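Desk week, part whatever

OK quick one, it's past 11 and I told myself I'd be in bed.

So the work room. Again. I know I said in August that it was done, and it was done, for maybe 12 days, and then the mugs started coming back. They always come back. The plan this time is one surface at a time and no buying boxes. Boxes are how I got here.

Started with the shelf. Threw out over 20 dead pens. Found the spare key for the bike lock, found a Joo catalog from before we moved, read the whole catalog standing up, lost half an hour. Cups to the kitchen – not all of them, I'm realistic. The plant stays because it's the only thing in there that looks after itself.

Then the cloth question. I've had the blue-grey check one in a drawer forever and the big grey table is so bare and cold on the wrists in the morning. Worth a try on it, I thought. Folded in half it's too thick, opened out it slides. And it never lies flat, there's always one corner that bunches up and heads for the edge.
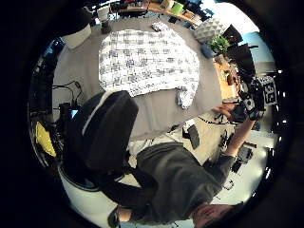

Na-rae Do wrote back that a cloth on a work table is a crumb trap and nothing else, and that I should iron it once, use it for a week and then admit I want a proper desk mat. She got hers from Skaltwood and says it wipes down in ten seconds. Fine. Probaly right. But 17 minutes of ironing is 17 minutes I don't have, and the mat costs more than my chair did.

Anyway the check is cheerful and I like it. Giving it till the end of the month.

Still to do:
cables on the left side, which I'm scared of
floor. Stuff on the floor is not "stored"
decide about the cushion – lives on the shelf, used by no one, too nice to toss
the drawer the cloth came out of, now half empty, so obviously already filling up with chargers

Chair is staying, before anyone asks. The tall back is the one thing in the room my shoulders agree with.

If you have a trick for stopping fabric sliding on a smooth table, tell me. Double sided tape left gunk last time and I'm not doing teh gunk again. Bed now.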